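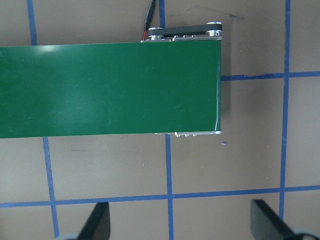
Ladholm library gets its late nights back

16 July 2018

Good news for those of us who never make it out of work before six! The Ladholm library is going back to late opening, starting in September, and I'm more excited than a grown woman should be. The doors will stay open until nine on two evenings a week, after almost four years of everything shutting at half past five.

I stopped by to ask Nusrat Munshi, the branch manager, how it came about. She told me the town survey in the spring did most of the work. It got 539 replies, and 113 of those people wrote "evenings" in the box for other comments, without anybody asking them to (I was one of them, and I may have used capital letters). "I read every single one," she said. "Some were very long."

The money is coming out of the town's regular budget for now, enough to pay for the extra staff hours through next summer. After that the council will look at how many people have been coming in. So please, if you want this to last, go. Take your kids, take your neighbor, sit in the big chairs by the radiators and read a magazine.

There are a few other changes too. Large-print books are moving downstairs, which my mother has wanted forever. The fine for late DVDs is going away. And the Kamolrat room, the little one at the back with the piano, can be booked by local groups for $15 an evening. The chess club has already grabbed the first seven dates – they don't hang around, that bunch.

Not everybody is thrilled. Oddur Hjaltested, who lives across from the parking lot, told me he's fine with the library but would like people to stop slamming their car doors at nine at night. Fair enough. Nusrat says she'll put up a sign by the exit, and the lot lights will go off a little after closing.

The exact evenings haven't been picked yet. You can still tell the front desk which ones suit you, or drop a note in the returns slot if you get there after they've locked up. I'll post the schedule as soon as I have it.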